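钥匙圈与彩色钥匙牌:台面图集

Gretton 的旧钥匙柜要换新,随之而来的是一套“彩色管理方案”。方案书写得很漂亮:每类房间配一种颜色,钥匙从此不会拿错,找钥匙的时间大幅缩短。我对这种话一向保留意见。颜色是给人看的,人一忙起来,手里摸到哪把就是哪把。柜子再新,也管不了把钥匙揣进兜里带回家的人。

先说数目,免得后面有人拿方案书来对。登记簿上应有钥匙674把,其中44把没有任何标识,只在簿子上写着“备用”。备用什么,开哪扇门,簿子里没有下文。供应方 Skorstead 报的是一整套:钥匙圈、钥匙牌、挂钩板,还有一本用色手册。手册我翻过两遍,前半本讲颜色的心理作用,后半本是订货单。真正有用的是中间一页尺寸表,偏偏那一页印得最小。

钥匙圈这东西看着简单,买错的却最多。双层的开口圈,便宜货撑开两次就合不拢,钥匙顺着缝往外溜;太硬的又掰不开,换一把钥匙要搭上半片指甲。Katel 的目录里把同一种圈分成三个等级,价钱差出不少,文字说明却几乎一样,只有形容词在升级。我问过差别在哪里,得到的回答是“手感”。手感当然重要,可是订货单上没有这一栏。

所以这一页只放台面上的东西,不放宣传册里的效果图。想看整齐划一的挂钩板,请去翻 Skorstead 的封面。

一、圈与牌

银色的开口圈散在台面上,左边深灰色工作台上有红、黄、绿和薄荷绿的钥匙牌,后面蓝色托盘里也放着几个金属圈。绿和薄荷绿在方案里算两类,我建议各位在走廊尽头的灯底下分一分再签字。 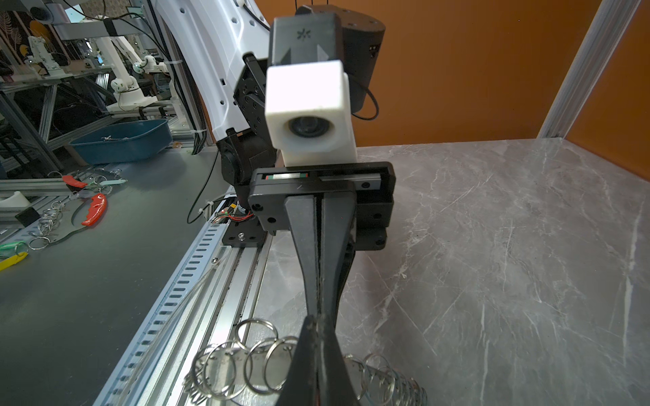
Nicholas 看法不同:颜色分不清是因为颜色用得太多,留三种就够了,剩下的靠编号。我在老楼管过钥匙,最后大家认的还是牌子上那个数字,颜色只帮你少翻几个钩子。另外别把空圈和挂好牌的圈放在一起,混一次就得从头理一次。

编号这一点我同意一半。数字确实不会褪色成另一个数字,但手写的会磨掉。上一批纸芯牌子就是这样:塑料壳好好的,里面的字先没了。有人主张刻字,报价随即多出一行“版费”,再多出一行“校对费”。两三个数字要怎么校对,我至今没有想通。三种颜色的主张也留有漏洞:清洁间归公共区还是归后勤,争这个问题用掉的时间,足够把柜子从上到下擦一遍。

至于“空圈另放”,道理没有错。方案书里的做法是每种规格配一只专用盒,盒子当然也在他们的目录上。我的意见是拿饭盒就行,有盖,能叠,掉地上也不心疼。

二、带金属牌的圈

方案书第二部分推荐金属圆牌,理由是“经久耐用”。耐用我信。金属牌和金属圈、金属钥匙串到一处,走一步响一步,夜班巡楼的人恐怕不会感谢这项改进。另外圆牌一律银色,前面讲了那么多页颜色,到这里忽然都不提了。

圈的大小也要提醒一句。大圈好掰,可挂到钩上会歪,旁边两个钩子跟着没法用;小圈服帖,挂了牌再挂两把钥匙就满了。手册建议“按需搭配”,等于没有建议。我这边的办法笨一些:先把最厚的那把钥匙穿上去,转得动就用,转不动就换大一号。

至于弹簧,有人喜欢把它当腕绳用,也有人喜欢一路拉长到门锁前面,松手再弹回去打自己的手背。塑料的好歹轻一点。金属的我不推荐,除非谁能说出它比一根绳子强在哪里。
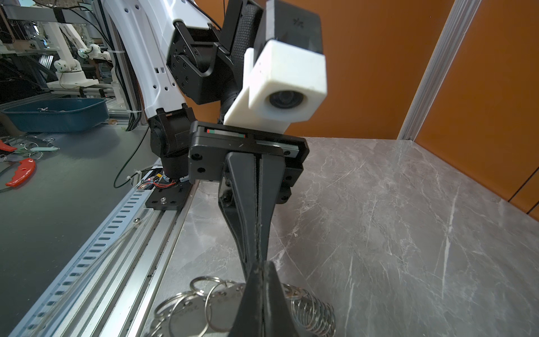
银色钥匙圈与圆形金属牌,右侧为一段卷簧。

三、买之前再看一眼

首批报价是200个圈、90块牌。圈比牌多是应该的,总有掰坏的。但674把钥匙只配90块牌,要么有很多把共用一块,要么第二张订货单已经打好了在抽屉里等着。我倾向于后一种猜测。

还有那44把没有标识的。方案书的处理是统一挂灰牌,名目叫“待定”。原先簿子上叫“备用”,现在改叫“待定”,门还是不知道哪扇门。与其给它们买牌,不如找个星期三下午,拿着这串钥匙挨层去试,试出来的登记,试不出来的装进信封写上日期。这件事不花钱,所以方案书里没有。

颜色方面暂时按三种报,薄荷绿先不订。Katel 的样品等挂满钥匙用上一阵再谈等级,光在手里掂不算数。金属圆牌只留给锅炉房和屋顶,那两处的钥匙常年沾油沾水,纸芯的确实撑不住。挂钩板的尺寸还没有量,量好之前请不要在墙上打孔。

Gretton 钥匙柜更新图集 | 联系:请使用站内留言 | 版权所有,转载请注明出处 | 返回顶部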